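Lost and found table is out again, and it's filling up

8/31/20

If you've been missing something since we moved into the Montes building, come have a look at the wooden table on the second floor! Lucía Barroso and I went through the drawers and windowsills this morning (I found my own umbrella, which I'd blamed my brother for losing) and put a few of the odds and ends out where people can see them. The coats, scarves and umbrellas, 23 pieces in all, are hanging in the closet next door, so try there too.

Most of what's on the table is small stuff, the kind of thing you set down while you're talking and forget. There's a clear plastic cup and a pale green bowl, and I'd love for that bowl to go home with somebody, it's a nice one! Régis Pichon thought it might have come from the Karonel potluck, but he wasn't sure, and nobody on that email thread has claimed it yet. The little reddish-brown thing has had us guessing all day. Lucía says pepper, I say toy, and Régis won't commit.

You don't need to sign anything. Just take what's yours and drop a note to Manikandan Rajan at the front desk so he can cross it off. Everything stays out until we need the room for the Brilance workshop in December, and after that the leftovers go to the thrift store on the corner. They're open until 2 most afternoons, in case you miss the cutoff and want to buy your bowl back.
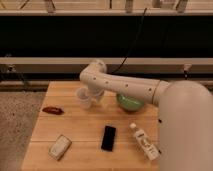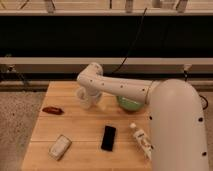

The lost and found table on the second floor, green bowl toward the back.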